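Commercial leasehold in Skomdale

From the Clanis open reference, property section
Last edited 2026-06-05

Commercial leasehold in Skomdale is the set of rules and habits under which shops, offices, workshops and storage units are rented in the town of Skomdale. Most business premises there are leased, not owned by the firm using them. The system grew out of the old harbor ground leases and still carries a lot of their wording, some of it no longer used for anything.

Contents
Background
Types of lease
Rent and service charge
Deposits
Fit-out and alterations
Small workshop units
Renewal
Ending a lease
Criticism
See also

Background

Skomdale was laid out on land held by a single estate, the Jemen estate, which rented plots and did not sell them. Tenants put up their own buildings. When the plot lease ran out the building went back to the estate, which caused long arguments and a good deal of very cheap construction toward the end of each term. Nobody repaired a roof in the last few years.

The estate was later broken up. Plots went to sitting tenants first, then to outside buyers. The freeholds now sit with a mix of family owners, two pension landlords and the town itself. The last full count in the land register lists 833 commercial leases in force, 596 of them for premises on the harbor side of the railroad. The rest are inland, mostly along the Jääskeläinen road.

Older leases still refer to "the Estate" as landlord. This is read as meaning whoever holds the freehold now.

Types of lease

Three forms are in common use.

Ground lease. Land only. Tenant owns the building for the length of the term. Rare now outside the boatyards. Long terms, low rent, reviewed at fixed points.

Full lease. Land and building together, tenant responsible for nearly all repairs including the roof and outside walls. The standard form for warehouses and larger shops. Insurance is usually bought by the landlord and billed on.

Inside lease. Tenant takes one floor or one unit and looks after the inside only. Landlord keeps the structure, stairs, shared halls and yard. Used for nearly all offices and for the small workshop units (see below).

A fourth form, the season let, covers kiosks on the waterfront. Not a lease under the local rules, strictly a license, so no right to renew. Holders have to apply again every February.

Rent and service charge

Rent is quoted per square meter per year, before tax. Paid quarterly in advance in older leases, monthly in most newer ones. What counts as floor area differs. Shops are measured wall to wall. Offices leave out stairs, restrooms and plant rooms. Warehouses are measured on the outside of the walls, so two buildings with the same usable space can be listed at differnt sizes. Buyers and tenants comparing listings should check which method was used — the listing doesn't always say.

The service charge covers cleaning of shared areas, yard lighting, snow clearing, elevator upkeep and the landlord's insurance. It is billed on an estimate and settled once a year. Tenants may ask to see the bills behind it, but must do so within the time set in the lease. Missing that date usually means paying the charge as billed.

Rent reviews follow one of two methods, open market or index. Open market reviews can go to a surveyor if the sides don't agree. Index reviews can't.

Deposits

Normally three months' rent for an inside lease, six for a full lease. Held in a separate account. Interest goes to the tenant unless the lease says otherwise, and many do. A bank guarantee is accepted instead by the larger landlords. Family owners tend to want cash.

New companies are often asked for a personal guarantee from a director as well. It can be limited to a fixed sum or to the first years of the term. If no limit is written in, there is none.

Fit-out and alterations

Tenants under an inside lease may put in shelving, counters, floor coverings and light partitions without asking. Anything touching the structure, drains or main wiring needs written consent. Consent can't be held back without a reason, though the reason doesn't have to be a very good one.

Signs on the street front need consent from the landlord and a permit from the town. Two separate applications, two separate fees. Painted signs on brick are not allowed in the harbor district.

Items fixed to the building are treated as part of it at the end of the term. Bench tops, racking and machines that can be unbolted stay the tenant's property. Disputes about cold rooms are common.

Small workshop units

The town has built several blocks of small units for light manufacturing, repair and assembly. The first block has 2 floors, with a goods elevator at the north end. Units are let on inside leases with short terms and a break right for the tenant each year. Power is metered per unit. Heating is not, it goes through the service charge, which is the main complaint from tenants who only use their unit part of the week.

Permitted uses are listed in a schedule to the lease. Food production, spray painting and car repair are excluded. The waiting list stood at 404 names at the last update, though some applicants are on it more than once for diferent sizes.

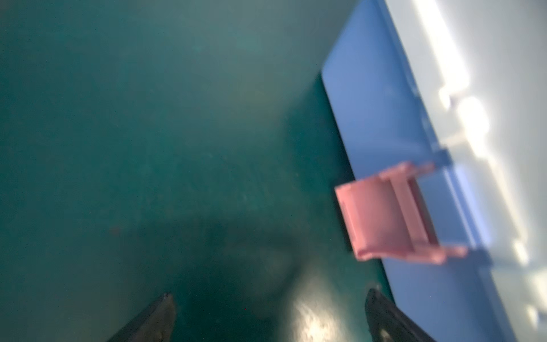 Renewal

A tenant who has held a full or inside lease for five years or more can ask for a new one on similar terms. Request in writing, no earlier than a year before the end. The landlord may refuse if rebuilding, if moving in itself, or if the tenant has been repeatedly late with rent. Late once or twice is not enough.

If the landlord doesn't answer, the old lease runs on month to month at the same rent.

Ending a lease

Break rights must be used exactly as written. Wrong address on the notice, or notice one day late, and the lease continues. Email counts only where the lease says it does.

On leaving, the tenant returns the premises in the condition described in the entry report. Where no entry report was made the premises are presumed to have been in good order, hard to disprove years later.

Criticism

Small firms have long objected to repair duties in full leases on older harbor buildings, where the cost of a roof can pass several years' rent. The season let has also been criticized, mainly for the yearly application. Landlords for their part point to the slow permit process and the fees on each transfer.

A simplified standard lease has been drafted for units on the Jääskeläinen road. Use is voluntary.

See also

Ground rent
Jemen estate
License (property)
Skomdale harbor district
Service charge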